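Tuesday, June 19, 2018

Dye bench, wool felt samples, fourth go at the blue-green for Pito.

Started late, water was off till half nine. Used the tap supply in the end and not the filtered, so note that down before comparing with the January batch. Scoured the blanks first, 3 of them, all cut from the same Beltrán roll. One has a thin patch near the selvedge. Kept it in anyway, marked with a knot of red thread.

Bath A as per the card. Bath B same but the acid went in at two stages. Bath C I forgot to write down the time of the second addition so treat as a rough guide only, sorry. Rinsed everything until clear, B took much longer than the other two. Why? More acid early should have meant less left in the water, unless the salt was off. Need to check who opened the new bag.

Weights: blank 425 g wet after scour, didnt get the dry weight for A before it went in. Stupid. Will use the roll average.

First look, still damp, by the window:
A - close, a bit yellow
B - deeper, uneven along the fold
C - best of the lot, annoyingly

Do not trust any of this until they are dry. The January ones went a whole shade lighter overnight and we'd already told Pito they were fine.

Garba Idahosa came by about the Gesesero order. They want the same green in a heavier cloth, 600 g weight, and they want it to hide chalk and hand marks. Told him heavier felt will drink more dye and we can't just scale the recipe up, the middle stays pale when you cut it. He says nobody cuts it. I say the edges show wherever it's trimmed. Left it there. He will ask Bikunport whether they can hold the freight slot, ref 3833, otherwise it's the next boat.

Rub test on yesterday's swatches, dry: hardly anything on the white cotton. Wet: green smear from the first one, second one clean. The first had the short rinse. So rinse time matters more than the fixer, which is what I thought in January and then talked myself out of.

Also the big pan has a scratch right across the base, please don't use the wire brush on it. And whoever had the long tongs, they live on the hook.

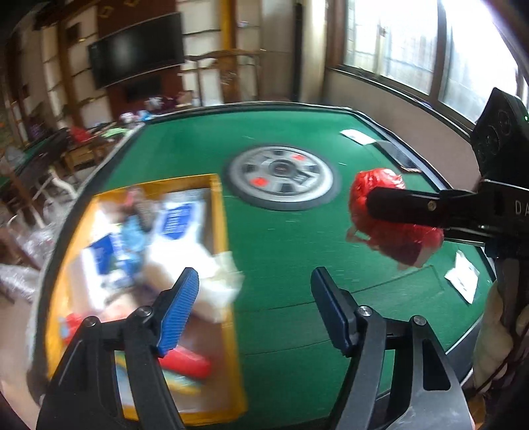

Shade under daylight is still the bigger worry. A swatch the size of a playing card tells you next to nothing, the eye has nothing to set it against, and every green looks fine on a white tile. Want to judge it over a full table's width, with daylight from the side and stronger colours on top, same as the green felt here with a yellow box and a couple of orange-red patches on that round grey disc. Strong warm colours near a green can make it look cooler than it is, so check the samples both bare and with something bright next to them. Pito only ever look at theirs bare.

Lamp check after lunch. A and C look like twins under the tube and nothing like it at the window. B doesn't shift much. If that holds when dry then B is the safer recipe even with the patchy fold, and the fold is only my bad stirring.

To do:
dry weights, all of them
repeat B, stir properly, filtered water this time
cut a strip of the heavy cloth and dye it on its own, look at the middle
find the salt bag and write the date on it
ring Beltrán re thin patch, ask if its the whole roll

Swatches are pegged up on the rack, left to right A B C. Dont move them pls.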